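June 11, 2024

Up early to get the second coat of wax on the Bustard panel before the shed warmed up. It's the big copper one for the stairwell, 45 centimetres deep at the widest fold, and the heat colouring has settled to more grey than I wanted along the lower edge. I left it. If I go back in with the torch I'll lose the blue, and I spent most of February getting the blue.

Stindono rang about the brackets. They can do 14 in stainless by the end of next week, powder coated to match the wall. The quote came to $687 with freight. I'd allowed $400, so the difference comes out of my end. Asked them to leave the holes slotted because the wall is old brick and nothing on it is level.
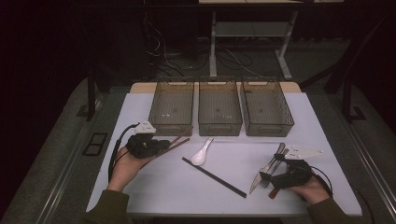 Photo: Amon Studio

After lunch I started on the drawing for the Marchetti foyer. They've asked for something with movement that doesn't stick out past the handrail, and no mirror finish on account of the afternoon glare. I tried long overlapping leaves in brushed aluminium, then the same shapes turned on their side. Sideways is better. Made a cardboard version at quarter scale and pinned it up over the bench.

Out of four-mil rivets again. Swept up, put the offcuts in the scrap bin and locked the shed at five. Need to ring the electrician about the stairwell lights tomorrow and ask whether the dimmer can go at the bottom.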